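Sovitz hand-held gripper, four stars from me

I've had the Sovitz on my desk since May and I've put 157 demos through it, nearly all of them laundry, so I figure I've earned an opinion! Before this I was teaching by remote control with a Mirnik joystick set, and oh boy. Fine for stacking blocks, miserable for anything floppy. I'd spend ages lining up on a sleeve and then lose it.

With the Sovitz you just hold the thing and do the job yourself, and the recording goes off to train the arm. My first usable folding set took me one evening (11 keepers out of 14 tries, which I was pretty smug about). The trigger is light, the grip fits my smallish hands, and the fingers don't snag on thin cloth the way the Skadus ones did.

Now the gripes. It's heavy at the front -- after some 500 squeezes in a week my wrist was complaining loudly. The manual is thin too, and I only got calibration to stick once Karine Chan on the user forum posted her settings. 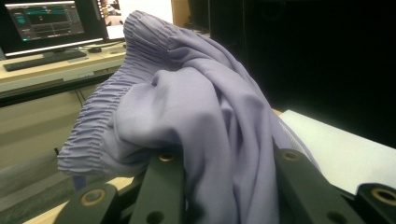
Elastic waistbands are still the hardest part for me, and I've learned to slow way down on those. If I rush, the demo looks fine on playback and then the arm copies every jerky little grab I made. Go slow, bin the sloppy ones, and do a few fresh ones the next day.

Would I buy it again? Yep, though I'd want a wrist strap in the box at this price. If you mostly move rigid stuff around, keep your joysticks and save the money.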